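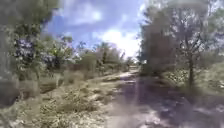 Figure 1. Dirt and gravel path with tree shadow across the right half. Note the blur.

Field Robotics, Handout 6: Choosing a Camera and a Controller for Outdoor Work
Estham course notes, revised August 1, 2019

Welcome back, everyone. Up to now we have kept our rovers on the nice flat floor of the lab, and I know a good many of you have grown fond of that floor (so have I, it is very forgiving). For this unit we go outdoors, and most of what you learned about tuning still holds, but the camera suddenly matters a great deal more than it did. Please read these notes before you come to the practical, and bring them with you, with your scribbles on them.

1. What the camera has to cope with

Keep Figure 1 next to you while you read this part. Half of the track is in shade and there is bright cloud low down near the horizon, so a camera that sets its exposure from the whole picture has to make a compromise somewhere. If it favors the cloud, the shaded ruts go dark and your path finder loses them. If it favors the shade, the sky washes out, and for our purposes that is usually fine — we do not drive on the sky. Try metering on the lower half only and compare the two results for yourselves.

The edge of the shadow deserves a few words of its own. To a simple edge detector it can look just as strong as the real border between the track and the dry grass, and sometimes stronger. Every year a few teams write a beautiful line follower that follows the shade. Color helps a little, but pale dust and straw-colored grass are not very far apart, so please do not lean on color alone.

Then there is blur. With the grass and leaves smeared like this, anything that depends on fine texture is going to have a hard time, and that includes most of the feature matching we did in November. The big shapes do survive: the track narrowing into the distance, the masses of trees to either side, the patch of sky between them. A method that looks for the vanishing point can still do something useful with a picture of this quality, and I would like each team to try at least one.

2. The two cameras

You will have 2 cameras to compare. The Fornosik has a rolling shutter, reads out its rows one after another, and is light enough to go on any of our masts. The Cosum has a global shutter, which means all the rows are exposed together, so it does not lean and wobble when the rover shakes. It is heavier and it needs more light. A global shutter does not cure ordinary motion blur, by the way! A long exposure on a moving rover will smear with either one, and people mix these two things up constantly, so do take a minute to get them straight in your heads.

Set both cameras to 20 frames per second. Leave gain on automatic for the first run, then fix it and go again over the same stretch.

3. The controller

We are using the Kowalczyk board, the same one as in Handout 4, with the steering gains you saved there. Start with those and write down what they are before you touch anything. Outdoors you will probably want to turn the proportional gain down, as the path estimate jumps about from one picture to the next and an eager controller will chase every jump. A small moving average on the heading helps too, though it adds delay, and delay on a rutted track has its own way of getting you into the bushes.

4. What to hand in

One plot of estimated heading against time for each camera, on the same axes please. A short paragraph on how each one behaved where the light changes. Your gains, before and after. If a run went badly, include it anyway and tell me what you think happened — I enjoy reading those, and they tend to earn good marks.

Teams of four, one rover per team. Charge the batteries the evening before, and remember to copy your logs off the board before you switch it off.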